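敷地内の歩車分離をどう設計するか トリルニア社に聞く

物流倉庫や工場の構内で使う可倒式ポール、車止め、床面表示材を扱うトリルニア(Trirnia)は、昨年から視線誘導用の可倒式ポール「ステナ(Stina)」の出荷を始めた。製品設計を担当するイタ・ブレナック氏と、施工基準の作成にあたるサラマトゥ・アメテペ氏に、材料の選定、固定方法、点検の考え方について聞いた。取材は5月、同社の試験棟で行った。

ステナの本体は熱可塑性ポリウレタンの一体成形品である。ブレナック氏によれば、開発の出発点は衝突後の復元性よりも、根元部の疲労にあった。

「可倒式ポールの不具合というと、折れた、倒れたまま戻らない、という報告を想像されると思います。当社に戻ってくる品で多いのは、根元の肉厚が変わる部分に入った微細な亀裂です。フォークリフトの後輪が低速で何度も乗り上げると、高速で一度当たるよりも条件が厳しくなる場合があります。旧型では根元の外径を急に絞っていたので、そこに応力が集中していました」

新型では根元の断面変化を緩やかにし、内側にリブを設けた。社内の繰り返し屈曲試験では、90度まで倒して戻す動作を3,590回行った時点で打ち切り、試験片を切断して内部を確認している。打ち切り回数に規格上の根拠はないと同氏は言う。

「前の型で最初に亀裂を確認したのがその手前でした。そこを越えることを社内の合格条件にした、というだけの数字です。これを耐用回数としてカタログに載せる予定はありません。屋外では紫外線と温度が加わりますし、構内でも油や洗浄剤の影響があります」

低温時の挙動も課題になった。冷凍倉庫の前室に設置した試作品では、倒れた後の戻りが遅く、後続の車両が二度踏みする事例が出た。硬度の異なる材料を2種類用意し、低温区画では軟らかい側を指定する運用に改めたという。色味がわずかに異なるため、同じ通路に混在させると目立つ。この点は現在も解決していない。

固定方法については、アメテペ氏が詳しい。同社は接着剤による固定と、アンカーによる固定の双方を認めているが、適用条件は細かく分けている。

「接着で失敗する原因の大半は、接着剤の銘柄ではなく下地です。古い塗床の上にそのまま貼れば、塗膜ごと剥がれます。研削して素地を出すこと、粉じんを吸い取ること、含水率を測ること。施工要領書ではこの順番を変えないように書いています」

アンカー固定では、コンクリートの端部や目地からの離隔が問題になる。構内通路では、ポールを立てたい位置と目地の位置が重なることが多い。同社の要領書は目地から100mm以上の離隔を求めており、確保できない場合は設置間隔の側を調整する。

「図面上で等間隔に割り付けてから現場に入ると、たいてい目地に当たります。等間隔に見えることを優先して目地の際に打つと、数か月で縁が欠けます。間隔が多少不揃いでも、運転者からの見え方はほとんど変わりません。図面の段階で目地を描いてもらうよう、発注者にはお願いしています」

ベース部には、クルーガー(Kruger)方式と社内で呼ぶ差し込み式の金具を採用した。床側の受け金具を残したまま、ポールだけを交換できる。導入先の一つである部品メーカー、クレタッチ(Cletach)の構内では、大型機械の搬入時に通路側のポールを一時的に外す必要があり、この方式が条件に合った。外した後の受け口には樹脂製の蓋をはめる。蓋を付け忘れると砂や切粉が詰まり、再装着のときに固定爪が最後までかからない。アメテペ氏は、蓋をポールと同じ棚に保管するのが現実的だと話す。

チェーンやバーで通路を塞ぐ方法との使い分けについても尋ねた。ブレナック氏の答えは明確である。

「人を止めたい場所と、車両に境界を知らせたい場所は別です。可倒式ポールに人の進入を防ぐ能力はありません。逆に、チェーンを車両通路に渡すと、引っ掛けたときに支柱ごと飛びます。両方を兼ねる製品を求められることがありますが、構造上の要求が反対なので、当社では作っていません」

反射シートの幅と貼付位置は、構内の照明条件で決める。前照灯を点灯しない電動リフトが主体の現場では、再帰反射の効果は限られる。同社はその場合、床面とのコントラストを優先し、本体色の変更を勧めている。灰色の床に橙、緑の塗床に白といった組み合わせで、いずれも現場の照度で見本を置いて確認する。
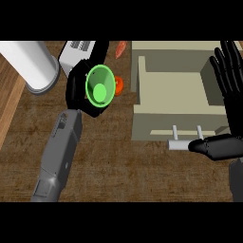

点検の周期については、両氏の意見が少し分かれた。アメテペ氏は月次の目視点検に加え、受け金具の緩みを工具で確認する点検を年2回行うことを推奨する。ブレナック氏は、周期を一律に決めるよりも、接触痕の多い位置を記録し、そこだけ頻度を上げるほうがよいという立場をとる。

「接触痕が集中する場所は、ポールの強度の問題というより、通路幅や曲がり角の設計の問題であることが多いです。同じ位置で交換が続くなら、製品を替える前に線形を見直したほうがよいでしょう。交換記録に位置番号を入れていない現場では、その判断ができません」

これに対しアメテペ氏は、記録が整っていない現場ほど一律の周期が要ると指摘する。施工要領書の次の改訂では、位置番号を記入する点検表を付録に加え、周期の欄は現場ごとに書き込める形にする方向で調整している。受け金具の締付トルクの管理値も、同じ改訂で見直す。現行値は新設のコンクリートを前提としたもので、補修モルタルの上に施工した場合の値は試験を続けている段階である。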